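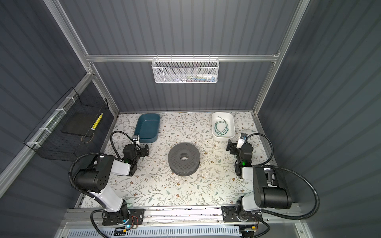 Teal tray on the left, white tray with the green cable on the right, mystery ring in the middle

Sorting bits into trays, what is this ring part?

plondudum
Posted 3rd October
I'm working through a box of mixed household parts and putting things into two trays. The white one is for cables and cords. The teal one is for anything that isn't a cable, and I haven't put anything in it yet because I got stuck on the first piece. It's dark gray, shaped like a donut, with fine holes all over the top and sides and a bigger round hole through the center. Does anyone know what it came off? I'd like to label it before it goes in.

sowerby73
Looks like a filter to me. We had an air cleaner at the old house with a ring a lot like that. You lifted it out and vacuumed it every March.

clandero
I'd say speaker grille. Some of the small round speakers have a perforated shell that goes all the way around. Is it metal or plastic? And is there anything inside it, or is it just a shell?

urnent
Second vote for filter. A grille wouldn't need the hole in the center.

clandero
Plenty of them have a hole in the center. The controls go there, or a cap.

urnent
Fair enough, I've only owned the square kind.

Alfie Marsden
Measure across the outside and across the hole and post both. I keep a list of replacement filters, 236 entries at the moment, and if it's a standard size I can probably match it. Without the numbers we're all guessing.

On the trays, I wouldn't do cable and not-cable. You'll end up with one full tray and one useless one. Sort by what room the thing belongs to.

plondudum
I tried by room last time and half of it went in "don't know," so I'd like to stick with this. Will measure tonight.

sowerby73
I'm with Alfie on the rooms. Also that green cable is only loosely coiled. Put a tie on it now or it'll be wrapped around everything else by the time the tray is full.

clandero
Cable and not-cable is fine for a first pass. I did a garage that way, more than 100 pieces, and went back through the second pile later. A tie on the cable, yes. I use strips of old bicycle tube.

urnent
Off topic, but where's the flowered table covering from? I've been looking for something with small leaf sprigs like that for the kitchen.

plondudum
No idea, it came with the house. I can check the underside for a name when I clear the table.

Alfie Marsden
Write the measurements in millimeters if you can. The list is in millimeters and I get it wrong when I convert.

plondudum
Will do. I've only got a 16 foot tape in inches but my neighbor has a metric one.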